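Progress report to the Cattaneo fund, June
Project: Community bread course, Skumham and Skollow
Prepared by Dario Marchetti

1. Work done in this period

The course in Skumham is now in its second group. All places were taken before the first evening, and we keep a waiting list. In Skollow we have started later than planned, as the hall had a problem with the heating and the owner needed time for the repair.

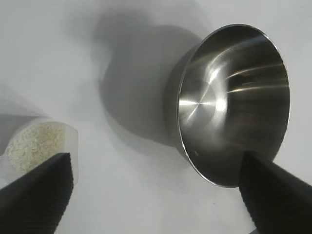 Attendance is good in both places, but people who work in shifts often miss the early class. From next month we will offer the same lesson also at 2 p.m. For equipment we decided on stainless steel bowls with a rolled rim, like this one, and we will order the same kind for Skollow. The old ceramic ones were heavy and two of them arrived broken.

2. Money

From the grant of 3,000 dollars we have spent 500 on flour, yeast and small tools. The rent for Skollow is not yet paid and will appear in the next report. Ankit Bhatt keeps the receipts and can send copies when you wish.

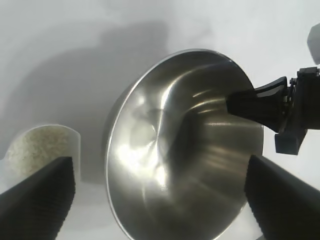 The price of flour has gone up two times since we wrote the budget. We asked our supplier, Prutura, for a fixed price until the end of the course, and they agreed under the condition that we order once per month. This means we need dry storage, which we have in Skumham but still not in Skollow.

3. Difficulties

We wanted 7 teachers and at the moment we have 5. Two persons are interested, but they wait for an answer from their employers. The recipe booklet is also late, because the translation took more time than I expected. 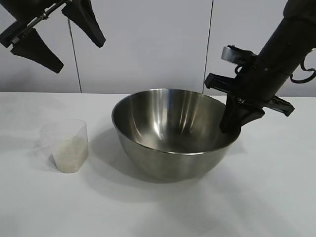
Mixing bowl and clear plastic measuring cup.

4. Next steps

We will finish the booklet, pay the rent in Skollow and open the afternoon lesson. I would like to ask if the part for printing can be moved to the next period.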